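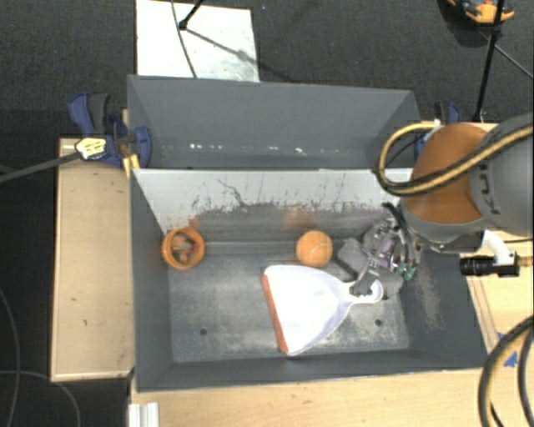 Draleck is our study of how an arm picks things out of a bin after it has learned to grasp from its own tries, with no object models. The test set leans toward items that are awkward for a two-sided grip. A dustpan is a good case: the pan is wide and smooth, so we score a grasp as usable only when a finger meets the handle or its neck, as at the right end of the bin. A ball next to the target, like the orange one, makes the approach harder to plan.

Training used 2,247 grasp attempts recorded at the Soltley lab. Of these, 802 ended in a lift that held to the drop point. Hartmut Buschmann wrote the grasp scoring, and Roswitha Hinrichs ran the trials and checked the labels by hand.

The baseline is the Gallardo planner, which picks a grasp from depth alone. Both methods were given the same 168 test layouts. Draleck did better on items with handles. On balls and other round items the two came out even.

Layouts are set by hand from a printed list. A layout is scored once, and a dropped item counts as a miss even if it lands back in the bin.

The Warkside bin set, with larger items and a deeper bin, is planned for December. Page last updated Jun 21, 2023.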